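Kundenforum Pendlow Wohnen — Anfrage zu Korb "Riltness", geflochten
Status: offen
Erstellt: 5. Juni 2019

Guten Tag liebes Team,

ich melde mich noch einmal wegen des Korbs, den ich bei Ihnen bestellt habe und der mir eigentlich so gut gefällt, dass ich ihn ungern zurückschicken möchte. Er steht bei uns auf dem Tisch und nimmt alles auf, was am Abend herumliegt, vom Brötchen bis zum Kuscheltier der Kleinen.

Nun zum Problem: Seit dem Auspacken riecht er recht streng, und er kippelt ein wenig, wenn man ihn leer hinstellt. Bisher versucht:
— 2 Tage auf dem Balkon gelüftet, Geruch etwas schwächer
— mit lauwarmem Wasser und einem Tropfen Spülmittel abgewischt
— über Nacht mit ungefähr 4 Kilo Büchern beschwert, danach kippelte er morgens kaum, abends leider wieder

Der Rand ist wunderschön dick geflochten, daran liegt es bestimmt nicht. Mir geht es um den Boden mit den Rillen, in denen sich auch gern Krümel sammeln. Darf man den feucht ausbürsten?
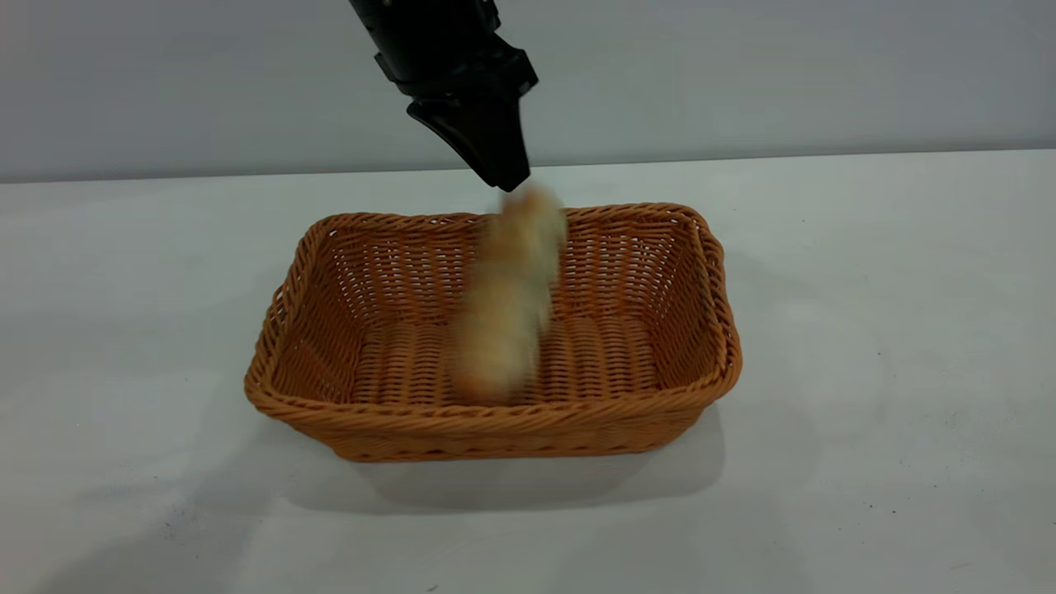 Huỳnh: Vielen Dank für die ausführliche Schilderung! Ausbürsten dürfen Sie gern, am besten mit einer weichen Bürste immer längs der Rillen. Gegen das Kippeln bitte den Boden leicht anfeuchten und den Korb 6 Stunden beschwert stehen lassen, nicht neben der Heizung. Wenn er danach noch wackelt, tauschen wir ihn um.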